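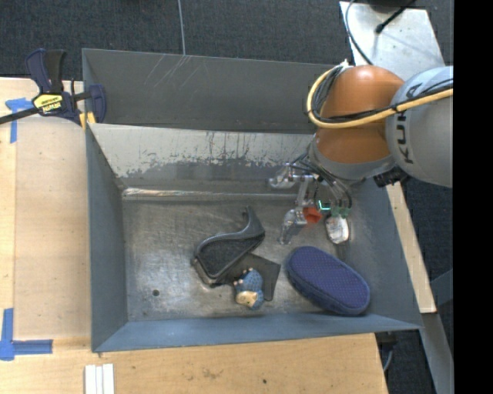

The arm over the bin, with a few of this term's objects waiting on the metal floor.

Pevonness Robotics Club
Frequently Asked Questions

Welcome! We get a lot of the same questions at the start of each term and in the weeks before Open Bench, so Nurhan Yazıcı and I sat down with a pot of tea and tried to answer them all in one place. If yours isn't here, please write to us anyway. We like getting mail.

Last updated 11 April 2019

What does the club do?

We teach a robot arm to pick things up out of a bin. I know that sounds small when I put it that way, and my own mother still asks me when we're going to move on to something harder! But a bin full of odd shapes is a wonderful teacher. Students work on how the arm sees the objects, how it decides where to take hold, how it gets down past the bin walls without bumping them, and what it should do when it comes up with nothing. There's programming in it, and a good deal of geometry, and more time with a screwdriver than most people expect.

Who can join?

Anyone enrolled at Pevonness, in any year and any subject. We've had music students and nursing students and one very patient student of medieval history who ended up writing most of our logging code. High school students are welcome at Open Bench, but for regular membership you need to be enrolled, mostly for insurance reasons.

Do I need to know how to program?

No. It helps if you're willing to learn a little, and we pair every new member with an older one for the first 3 weeks. Ayten Sarıgül runs the beginner table and she starts from the very beginning - what a file is, where to type, how to stop the thing you just started. If you already program, you'll probably be asked to sit at that table too and help, and I think you'll enjoy it more than you'd guess.

What does it cost?

Dues are 50 dollars for the term. That goes to fingertips, tape, cable ties, and pizza, in an order I won't reveal. If the dues are a problem, talk to Nurhan in private and we'll sort it out. We have never turned a student away over money and don't plan to start.

Which robot do you use?

The arm is a KUKA. The software that tells it what to do is our own, and we call it Lesel. It has been rewritten by so many students that it has a bit of everyone's handwriting in it by now. You can read the whole thing on the club computers, and new members are encouraged to, comments and all (some of the comments are quite funny).

Will I get to run the arm myself?

Yes, once you've done the safety session and run your program in simulation without a crash. Your first few runs will be at slow speed with a trained member next to the stop button. After that you sign up for bench time like everybody else. Bench time gets tight in March, so please don't book the late slots and then not come. Güven Erdem keeps the sign-up sheet and he does remember.

What sort of objects go in the bin?

All sorts! We look for things that are awkward in different ways. A little blue animal figurine with a bumpy, scaly body asks something quite different of a gripper than a big oval case with a rounded top does, and a molded black plastic piece with a curved rim and a hooked end is another puzzle again, especially when something else is lying up against it. Dark objects on gray metal are good practice for the vision group too, who will tell you all about it if you let them.

Can I donate objects?

Please do. We ask that they be clean, dry, shorter than your forearm, and nothing you'd be sad to see dropped. No glass, no batteries, nothing with liquid inside, and no food, even sealed. Leave them in the crate by the office door with your name on a slip of paper. We can't promise to give them back in the state they came in.

What is the Flarnetti Round?

It's our end-of-term contest, named for the café where the first members wrote the rules. Each team gets the same set of objects and 200 seconds of arm time. You score when an object leaves the bin and is set down in the tray, and you lose points for touching the walls or for dropping something outside. Nothing may be steered by hand once the clock starts. Hacer Aksoy is the head judge and her word is final, though she's very kind about explaining it afterward.

My team's program works in simulation and fails on the real bin. Is that normal?

Oh yes. Please don't lose heart. The real bin is metal, its sides slope, and it can throw back light in ways the simulated one does not. Objects also roll and lean on each other. Begin with one object in the middle of the floor, get that right over and over, and only then start moving it toward the walls. Then add a second object. It's slow going for the first few evenings and then quite suddenly it isn't.

May I lean over the bin to fix something?

Only when the arm is stopped and you've called out "stopped" and heard someone answer you. We're strict on this one. The same goes for cables: if one looks snagged, stop the arm first and then go and look.

Please also leave the clamp and the blue tape exactly where you find them. If the bin gets nudged even a little, the arm's idea of where the walls are is wrong for everyone who comes after you, and somebody has to spend an evening measuring it again. (I have been that somebody.)

Can I bring a friend to watch?

Of course. Open Bench is the best time, and the Kılıçarslan Room holds 80 people, so there's plenty of space. Friends can come to ordinary sessions as well if they stay on the visitor side of the floor line and the session lead knows they're there.

Can I get course credit?

Sometimes. Nusrat Kodikara, our faculty adviser, can sign off on an independent project if you bring her a one-page plan before the term starts. She'll want to know what you mean to measure and how. Plans along the lines of "make the gripper better" tend to come back with a lot of friendly red ink.

How much time does it take?

Most members come to one session a week. Contest teams come more often near the end of term. If you have exams, go and take your exams, and your seat at the bench will still be here.

How do I sign up?

Fill in the card at the club office or stop by any session and ask for Nurhan or Ayten. Wear closed shoes, tie back long hair, and leave scarves and dangling sleeves at home. Bring a notebook if you like to write things down on paper, as I do, and come a few minutes early the first time so we can show you where everything is.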